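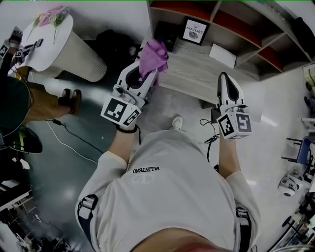

The high shelf is for things I hope no customer will ask for, one respondent from Arnavness told us, and she added that she had stopped keeping flour there after the first winter. Similar remarks came back in many of the questionnaires.

Figure 4. Reaching with both arms extended forward, seen from above.

4.2 Shelf height and the placing of goods

We received 39 completed questionnaires from small shops in Arnavness and Norard. In 28 of them, the heaviest goods were kept between knee and waist. This agrees with the advice in the Widmer handbook, although only five respondents said that they had read it. Most had arrived at the same arrangement by their own experience, often after a sore shoulder.

The posture in Figure 4, with the arms held away from the body, was named in the replies as more tiring than bending. This we did not expect. In the earlier Drandik survey, bending was the main complaint, but the shops there were larger and the stock was delivered on pallets.

The answers were collected in May, when the shops in Norard begin to fill for the summer. It is possible that the complaints about reaching would be fewer in a quieter month. The depth of the shelves was not asked for, and we return to this point in Section 5.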